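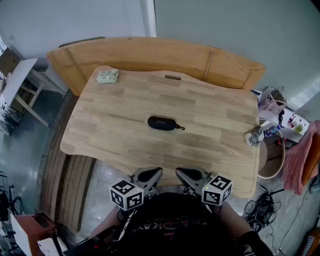 A zipped case on a table of pale and darker wood strips.

The pleasure of a well-kept pocket

Words by Nyokabi Mfinanga

My grandmother crossed half a continent with one handbag, and I have never got over what came out of it. Needle and thread, a boiled sweet for every child in the carriage, a tin of balm, a folded scarf that was a pillow by night and a tablecloth by lunch. I was six and I thought it was magic. I'm a good deal older now and I still do!

So when the little museum in Gukside opened its show of travelling cases this April, I was on the early train. There are 92 of them, from sewing rolls to a doctor's bag so worn at the corners that the leather has gone soft as a peach. My favourite is a writing case that belonged to a surveyor called Magesa, with a slot for 16 pen nibs and a tiny drawer for stamps. The drawer still sticks. You want to reach in and wiggle it.

What makes a small case so satisfying? I think it's the fit – that snug feeling when each thing has its own place and the lid closes without a fight. Biron, a repair shop two streets from the museum, has been mending clasps and zips for 30 years, and the back wall is covered in jars of sliders sorted by size. I spent a whole morning there watching a spectacle case get a new hinge (tap, tap, squint, tap) and would happily have stayed for tea.

The workshop at Kurley, up the hill, makes its cases from scratch. The felt is cut first and the shell is built to suit it, so the softest part decides the shape of everything else. I love that. They let me stitch a pouch of my own, and it came out lopsided, with a seam that wanders off like a goat on a footpath.

It now holds my earplugs, a pencil stub, two plasters and a boiled sweet. My niece found the sweet within a minute of my getting home, and I've had to put in another – lemon this time, at her request.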